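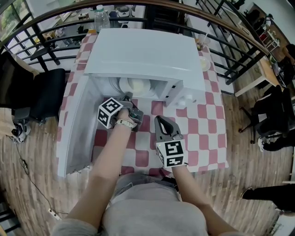 電子レンジ庫内の清掃と点検の手順

対象は家庭用の単機能レンジ(ターンテーブル式)。オーブン機能付きの機種は庫内の材質が異なるため、取扱説明書の指示を優先する。

用意するもの
耐熱ガラスのボウル、重曹、クエン酸、マイクロファイバー布2枚、中性洗剤、綿棒。金属たわし、クレンザー、塩素系漂白剤は使わない。

1. 汚れの種類を見分ける
油の飛び散りや食品の焦げは酸性なので、重曹で落とす。白く固まった水滴の跡はアルカリ性で、クエン酸を使う。両方ある場合は重曹を先に済ませ、水拭きしてからクエン酸に移る。

2. 蒸気を当てる
水200mlに重曹大さじ1を溶かし、ボウルごと500Wで3分加熱する。終了後は扉を閉めたまま15分置く。加熱直後の液は突沸することがある。ボウルを取り出すときはミトンを使う。

3. 拭き取る
天井、側面、底面の順に拭く。焦げが残る箇所には、ボウルの液を含ませた布を10分当てておく。マイカ板(導波管カバー)は薄く割れやすいので、固く絞った布で軽く押さえるだけにする。

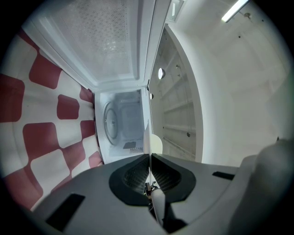

文:Kiều Đặng/校閲:Iveta Machala
Plidik 暮らしの手順 更新日:2026年7月1日

4. ターンテーブルとローラーリング
皿は冷めてから外し、中性洗剤で洗う。熱いガラス皿に水をかけると割れることがある。ローラーリングも外し、車輪の軸に絡んだ繊維を綿棒で取る。戻すときは皿の裏の突起を回転軸に合わせ、手で一周させて引っかかりがないか確かめる。

5. 扉まわり
扉の内側と本体の当たり面に食品かすが残ると、扉が密着しなくなる。綿棒で隅まで取り、乾いた布で仕上げる。ヒンジ部に潤滑油を差してはならない。操作部は電源プラグを抜いてから拭く。洗剤は布のほうに付け、パネルに直接吹きかけない。

6. 加熱の確認
耐熱容器に水を入れて1分加熱し、異音や火花がないか見る。火花が出たらただちに停止し、プラグを抜く。マイカ板に黒い焦げや穴があれば交換する。部品は型番を控えてメーカーの窓口に注文する。

においが残る場合
乾いたコーヒーかすを小皿に広げ、加熱せずに庫内に一晩置く。レモンの皮を水に浮かべて2分加熱する方法もあるが、水を入れずに皮だけを加熱すると発火のおそれがある。

清掃の間隔
水拭きは使用した日ごと、手順1から5までは月1回を目安とする。揚げ物の温め直しが多い家庭では2週間に1回とする。本体の外装を外しての清掃は行わない。内部の高圧部品には、プラグを抜いた後も電荷が残っている。

関連ページ
冷蔵庫のパッキンの洗い方
電気ケトルの水あか取り
トースターのパンくずトレイの手入れ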